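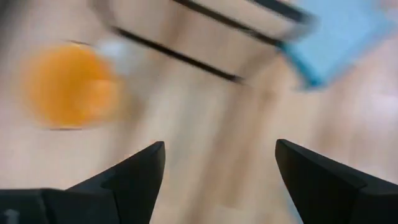 杯架记录，2018年10月19日

上次写抹布的时候提过，公用杯子的摆放另开一篇。拖到现在，中间换过一次架子的位置，又补过杯子，数据重新量了一遍，旧的那组作废。

先说条件。桌子是木桌面，没有水槽，最近的水槽在走廊另一头。杯子在那边洗，端回来放到桌上的小架子上，谁用谁取。架子结构很简单，一层台面加几条细腿，下面是空的。可用长度29厘米，放三只杯子，一字排开。放第四只也放得下，但把手会互相顶住，取中间那只时必然带动旁边的，所以定为三只。

为什么不直接放桌面上。刚洗完的杯子底圈会存一圈水，不管甩没甩干净。底圈和木头接触，水被封在里面，蒸发很慢，时间一长就是一个圆印。旧桌子上有好几个这样的印子，打磨掉一层才消，边缘颜色到现在还对不上。架子把杯底抬离桌面，水即使流下来也摊得开，擦一下就完。杯垫试过，软木的吸饱水之后自己就是一块湿东西，硅胶的不吸水，水全积在上面，结果和直接放桌上差别不大。

架子是从 Prorkden 订的，到货自己装。单独称过，724克，不含杯子。这个重量偏轻，空架子碰一下就会移位，放上杯子以后稳一些。装好先查四角，在桌面上按对角，有一条腿是虚的，差不到1毫米。处理办法是把螺丝全部松开半圈，放在平的桌面上，上面压两本手册，再按对角顺序拧紧。拧完复查，不晃了。不要先拧死一边再拧另一边，这样装出来的架子基本都是歪的。

杯子的间距

间距按杯身最宽处算，把手不计入。相邻两只之间留20毫米，手指伸得进去，取的时候不需要先把旁边的挪开。两端的杯子，杯底外缘离架子边缘不小于15毫米。这个数是试出来的，再小的话，从侧面经过时袖口容易带到。

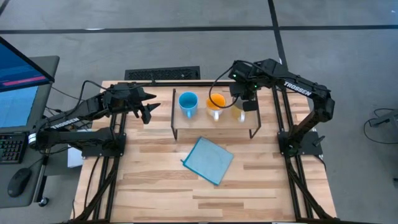 架上的三只杯子，最左边是浅蓝色那只。

颜色上没有刻意配套。原先想买三只一样的，后来放弃了，公用杯子长得一样会拿错，拿错就要重新洗。现在靠颜色区分，浅蓝色的位置固定在最左，其余两个位置可以换。Corrado Cocco 建议在杯底写编号，试过油性笔，洗几次就淡了；试过标签纸，遇水起边，边缘会积脏东西。颜色够用，编号这件事就此搁置。

把手朝向讨论过两轮。朝前的好处是取用方便，缺点是把手探出来，占用架子前面的空间。朝后的话前面整齐，但要把手绕到后面去拿，手背容易碰到邻杯。斜着放两边的毛病都有一点，间距还要重新算。我个人倾向朝前，Ravindran Joseph 习惯朝后，目前不做规定。

正放还是倒扣，结论是正放。倒扣的问题在杯口：杯口贴着台面，里面的水汽出不去，第二天拿起来有一股闷味。倒扣防灰，这一点我承认，但这里的杯子周转快，很少有放过一夜不动的。周末前收进柜子即可。

抹布

架子下面的空间不放杯子，也不放茶叶罐。放一块超细纤维毛巾，折成扁平的长方形。作用有两个，一是接滴水，二是手边随时有东西可擦。

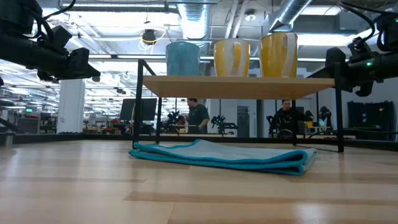
折法要说一下。对折再对折，毛边朝里，折边朝外。毛边朝外的话，拿起来就散开，再放回去没人会重新折，下午看就是一团。尺寸以能盖住架子下方的滴水范围为准，左右可以多出来一点。厚度不要超过四层，太厚中间那层干不了。

毛巾的更换周期，夏天每天一换，现在这个季节两天一换。判断标准是翻开看中间层，用手背贴一下，有凉感就换。洗的时候不加柔顺剂，加了以后纤维表面挂一层东西，吸水明显变差。这个结论九月做过一次对比，同一批两块毛巾，一块加一块不加，各洗五次，然后各倒一勺水在桌面上擦。不加的一遍擦干，加了的要三遍，桌面上还留一层水膜。样本只有两块，不算严谨，但差距大到我没有兴趣再做第二次。

颜色方面，擦桌子的和擦杯子的一定分开。蓝的擦桌，白的擦杯，白的不放在架子下面，挂在水槽那边。

取放顺序

洗好的杯子端过来，先在毛巾上墩一下，把底圈的水留在毛巾上，再上架。放的时候杯底放平了再松手。有人习惯先让杯底一侧着架再放倒另一侧，这样会推着架子往前走，一天下来能移动3厘米。我在桌面上用铅笔做了两个很小的角标，对着架子的两条前腿，每天收工看一眼，偏了就推回去。

取杯子从上往下伸手，拇指在把手上，另外几根手指托住杯身。只捏杯口的方式不推荐，一是不卫生，二是杯子外壁有水时会滑。

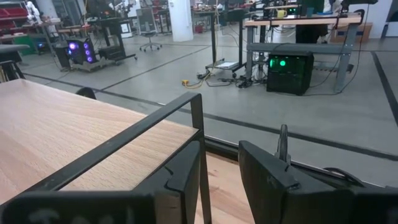
用完的杯子不放回架子。这一条执行得最差。架子上只应该有干净的杯子，一旦混进一只喝过的，后来的人没法判断，只能三只全洗。临时放哪里都行，放工作台上也行，走的时候顺手带去水槽。

木桌面的维护

桌面每周上一次薄油，用的是 Abeysekara 的矿物油，倒在布上，不要直接倒桌上。顺着木纹擦，等20分钟，用干布把浮油收掉。收不干净的话表面发黏，毛巾放上去会沾上油，那块毛巾以后就只能擦桌子了。上油当天架子先挪走，腿底也要擦一遍，腿底沾油以后架子更容易滑。

检查方法是滴一滴水在桌面上，成珠就不用补，摊开就该补了。架子下面那一片比别处先摊开，因为擦的次数最多，可以单独补这一块，不必整张桌子都来一遍。

几个没解决的问题

架子前沿没有挡边。加挡边能防止杯子滑出去，但会挡住水，擦起来也麻烦。想过用一条很低的硅胶条，还没买到合适的高度。Bruvville 那家店有现货，最短一卷要买好几米，暂时不打算为这个下单。

杯子口径不完全一致，黄色的里面有一只略大。放右端时，右侧余量比计算值小一点，实测还在15毫米以上，先这样。如果以后再补杯子，买之前带尺子去量，商品页面上写的直径有的算把手有的不算，不能信。

另外有人留言问 Brudovside 那款折叠架。看过参数，承重没有问题，折叠轴在中间，正好是第二只杯子的位置，轴的两侧有高低差，杯子放上去会晃。没有买，所以没有实测数据，有用过的可以在下面补充，最好附上轴两侧的高差。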